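Gholamreza Rostami does not want to talk about the awards. Bridal makeup, 20 years of it, most of them out of one chair at Khasawneh, the salon on the corner. He wants to talk about sleep.

"Brides show up exhausted," he says. "Up till two writing place cards. Then they want me to fix it."

So – rule one, bed by ten. He says it to every client at the trial. Most ignore him.
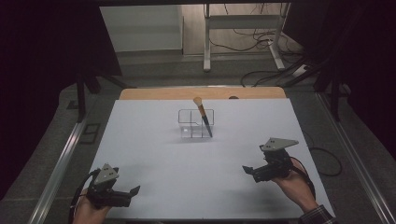

Prices have gone up. A full wedding morning is $228 now, travel extra, and he hates the conversation every time. "I send it in a text. Coward's way." The kit itself has gotten smaller over the years, he says, and he'd take one fluffy tan brush like the one standing in the clear organizer over a whole roll of fancy ones. Powder, blush, a bit of bronzer, done. He used to carry two suitcases up peoples stairs. His back put a stop to that.

Bookings are strange too. March is already full, June has gaps. He won't do more than six faces in a morning, bridesmaids and mothers included. Tried eight once. "Somebody's aunt cried, I cried in the van."

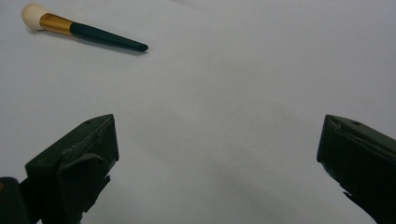

Oanh Lý thinks he is too strict about the limit, and says a second artist on the big mornings would sort it out. They have argued about this for years, apparantly. Rostami's answer is short. "Then it's two styles in one photo. No."

Next up, a wedding out at Wanent, outdoors, in the wind. He's bringing extra pins.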